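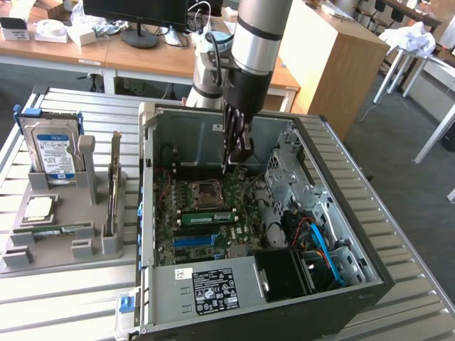 Submitted by Rafail Papadakis, project lead
June 3, 2020

Recovery of Historical River Stage Records, Plorkberg Basin
Second progress report to the Peltonen Fund

1. Status

The project converts paper strip charts from the Fetov and Floltano gauges into a digital stage record that can be used for flood frequency work. The inventory is complete. Scanning is complete for Fetov and under way for Floltano. Tracing is behind the work plan, for the reasons given in section 3. Spending is within the approved budget and no change to the total award is requested.

2. Inventory and scanning

The inventory lists 1,966 charts. Of these, 194 are unusable in their present form: the ink has faded below the level the scanner can separate from the grid, or the chart has been folded while damp and the paper has stuck to itself. These have been boxed separately. Paper conservation was not in the original scope and we do not propose to add it.

Each usable chart is scanned flat in overlapping sections and joined afterward. The joins are checked against the printed time grid. Early Floltano charts were printed on stock that stretches more along the roll than across it, so a single scale factor for the whole chart gives a timing error that grows toward the end. We now fit the scale separately between each pair of day lines. This takes longer but removes most of the drift, and the Fetov charts that showed the same problem have been rerun.

File names follow the gauge, chart number and section. The naming change described in the first report has been applied to all older scans.

3. Tracing

Automatic tracing works well on steady recessions and poorly on sharp rises, where the pen line is nearly vertical and several hours of ink overlap. Floods are the part of the record the project exists to recover, so every rise above the local bank level is traced by hand and then compared with the automatic line. Where the two differ by more than the width of the pen line, the chart goes to a second reader.

Second reading is the bottleneck. Two readers are trained and a third is partway through the practice set. The practice set consists of 30 charts with agreed values, and a reader must complete all of them before working on new material. We considered shortening it and decided against it – disagreement between readers is the only estimate we have of tracing error at the peaks.

Clock error is handled as a separate correction. The observer normally wrote the true time on the chart when it was removed, and the difference is spread evenly over the chart. Where no time was written the chart is flagged and left uncorrected.

4. Datum at Fetov

The Fetov staff gauge was moved downstream when the old footbridge was replaced. The station book gives the date of the move but not the offset between the two zero marks. We have found 28 paired readings, taken while both staffs were standing, in a notebook kept by the observer. Readings at low stage agree closely. Readings at high stage do not, which is to be expected if the water surface sloped between the two positions during floods.

We therefore intend to publish the record in two segments, each on its own zero, with the low-stage offset given in the notes. A single joined series would be more convenient for users but would carry an error at high stage that we cannot correct from the material available. A level survey of the surviving bench mark has been requested.

5. Equipment and data storage

Scans are written to a local drive and copied each night to a second one. Checksums are compared after each copy, with no mismatches to date. The traced series are small and are also kept as plain text. Equipment spending remains on the line approved in the original budget.
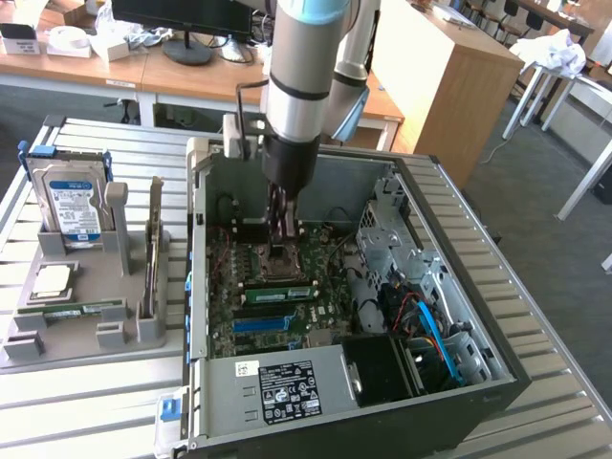
Desktop computer case opened on the work table, with the drive cage at right.

6. Work for the next period

Scanning of the remaining Floltano charts comes first, followed by second reading of the Fetov peaks. The third reader should be available for this if the practice set is finished by the end of June. The data description will be drafted alongside the tracing, starting with the flag definitions, which two outside reviewers found unclear in the sample file.

One decision is needed from the Fund. The agreement calls for release of both gauges together. Fetov will be ready first, and we ask for permission to release it separately once the datum note has been reviewed.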